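3. Materials and setting

3.1 The boxes

The boxes came from the household goods shelves of the Nastton reuse depot, where they had been put aside after their contents were sold. Most had held stationery, candles, small kitchen items or craft supplies. We took 194 of them over one winter and kept them in the state in which they arrived. Labels were left on, dust was left alone unless it came off on the hands, and torn corners were not glued down. Boxes with food stains or signs of mould were turned away at the door and don't form part of the sample.

We use the word "box" loosely. Some were folded card with a separate lid, some were closed blocks with a paper or thin card covering, and some had lost a lid and been given another that did not fit. An overhanging top was common in this last group. Pettigrew (the first author) at first wanted to leave out any box with a poorly fitting top, but the depot staff told us that these were the ones people most often tied up with cord or string before putting them away. Leaving them out would have removed the cases we most wanted to look at.

Each box was given a wear grade from 0 to 5. Grade 0 was a box with no marks that could be seen at arm's length. Grades 1 and 2 covered smudges, scuffs and light creases. From grade 3 upward the surface itself was broken, first by scratches that exposed the board, then by lifted or torn paper, then by splits along a fold. Two of us, Tijani and Trajkovski, graded every box separately and talked through any that differed by more than one grade. Corners were graded apart from panels, as the two wear in different ways. A panel picks up marks from whatever is placed on it, while a corner is damaged mostly by being dragged or pushed into a shelf.

3.2 The surfaces

Storage is often studied in cupboards and on shelves, but the work of packing and unpacking takes place elsewhere: on a table, a kitchen bench, the edge of a laundry tub, sometimes the floor. The colour and finish of that surface matter more than we expected when we planned the study. On a dark or patterned table, a pale box is easy to pick out and its scuffs are hard to miss. On a pale surface the opposite can happen, and the edge of the box is read mainly from its shadow.
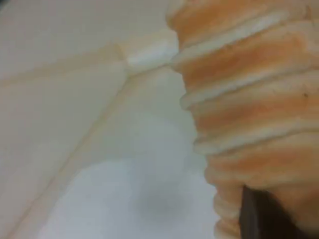 For the main sessions we kept to pale, plain surfaces. They are common in the homes that the depot serves, many of which are rented units with white or off-white fittings. They also made it easier to judge dirt on the boxes, as there was no surrounding colour to throw the eye off. Surfaces were wiped with a damp cloth at the start of each session and dried before anything was set down. Crumbs and grit were a bigger problem than we had allowed for. A single grain caught under a box will scratch the surface and the box together, and one early session had to be thrown out for this reason.

Light came from the side in most sessions. We tried overhead light in December and went back to side light within the month. Shallow creases near the rim of a lid almost disappear when the light falls straight down, and several boxes first graded 1 were moved to 2 when we looked at them again beside a window.

3.3 The cord

Cord was the other half of the material. The depot sells it by the handful from a bin, and people buy it for tying up boxes, bundling tent poles and hanging plants. It is rarely sold with its maker's name still attached. Where a name was known, it was most often Futine or Kováčik, the two makes carried by the hardware shop next door. We recorded the colour, the thickness, the state of the ends and whether the cord had a visible braid or twist.

All loose lengths were cut to 400 mm so that they could be compared, apart from those already tied, which were left as they were. Cut ends were not sealed. Idahosa noted that sealed ends change how a short length lies, as the melted tip is stiff and tends to hold the last part of the cord off the surface.

A thick cord laid down without care seldom ends up straight. It keeps some of the bend it had in the bin, and on a flat lid it usually settles into a hook or an open loop. We sorted resting shapes into four groups: straight, curved, hooked and crossed. A hooked cord was one that ran in one direction, turned through a clear bend and came back without touching itself. Figure 3 has a dark green cord with a bend of this sort on the top of a cream box, where one corner of the covering is frayed and slightly lifted.

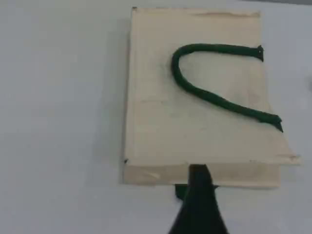
Crossed cords were the slowest to put away. People picked them up, found the crossing and undid it before winding, even when the cord was so short that no knot could have formed. Hooked cords were usually taken at the bend and folded over once. Curved and straight cords were wound around the fingers, and this was also the method most people described when we asked them how they stored string at home.

The resting shape also had some bearing on where the cord was put. A folded cord went inside the box if the lid came off easily. If the lid was tight, or the covering had begun to tear, people tended to leave the cord on top. Jibrin asked several of them about this afterwards. The usual answer was that they did not want to make the tear worse, and that a box with cord sitting on it would be tied up later anyway. We did not follow the boxes home and can't say how often that was done.

3.4 Recording and storage

Notes were made by hand on the Timura record sheet, with one sheet for each box and a second for any cord found with it. The sheets list the wear grade for each panel, the grade for each corner, the resting shape of the cord and any remark made by the person doing the packing. Between sessions the boxes were kept in a dry room on open shelves, one layer deep, with nothing stacked on the lids. Cord was kept in paper bags, uncoiled where the length allowed.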